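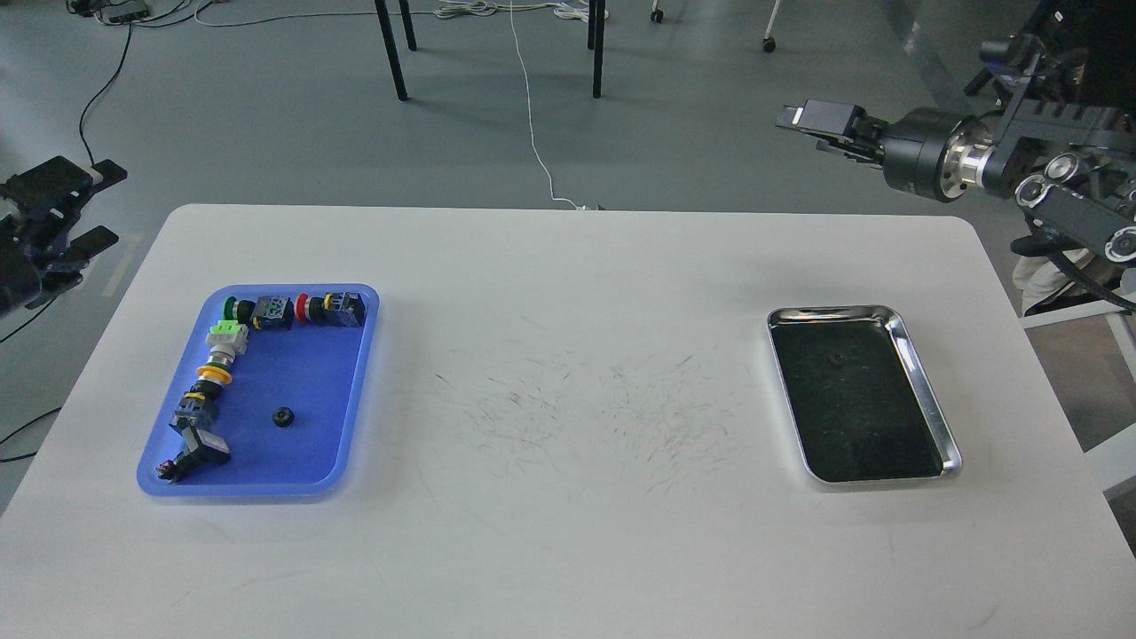
The gripper should have opened when it lost its target, according to the message that was waiting from Umura at 7:40. Their reading of the log is that the right arm closed on nothing, reported a grasp, and carried on with the move. I replied that the log says the same thing to me, and that the question is why it reported a grasp.

Facts as of tonight. Task is the transfer of switch parts from the blue tray to the steel tray. Cycle 972 stopped on a torque fault, right arm, wrist joint. The fingertips had gone down past the pick height and were pressing on the table when the move started. The controller dragged them sideways for a short distance before the limit tripped. No part was damaged that I can find. The fingertip pads are another matter. The right one has a flat on its outer corner and I have taken it off.

The table top has plenty of scuffing in the middle and I can't say which marks belong to this fault and which are older. I should have been checking this sooner. Light contact doesn't reach the trip limit, so there would be no entry for it. Tomorrow I will wipe the surface and run a strip of tape across the center before the first cycle. Any new mark will show on the tape.

Grasp check first. It works on finger position: if the fingers stop short of full closure, the software assumes a part. The threshold was set with the push button heads, and those are wide. The ring nut is thin. Somebody lowered the threshold in March so the nut would register, and at that setting a little drag in the finger linkage is enough to pass for a part. I closed the gripper empty 30 times this afternoon. It reported a grasp on 6 of them. The left gripper, same test, none.

Height next. The Clutar calibration file on the controller is the one from before the table was moved. I reran the touch-off at the four corners and the right rear corner is out by more than I would accept. That accounts for the pressing. It doesn't account for the false grasp, so there are two faults and they met on the same cycle.

Changed today: right wrist torque limit down to 75 percent of the old value. Threshold back to where it was. The ring nut is out of the sequence until there is a second check on it, probably motor current. New calibration loaded and the old file renamed so it can't be picked up again.

Not changed: the stop behavior. After a torque fault the arm holds position under power. With the fingers pressed into a surface, it keeps pressing. I want it to back off straight up a short way and then hold. Sarano says that needs a controller update. Chow is sending new pads. I have asked for four.

Power off at the wall at 6:15, both arms parked. Tape is on the bench.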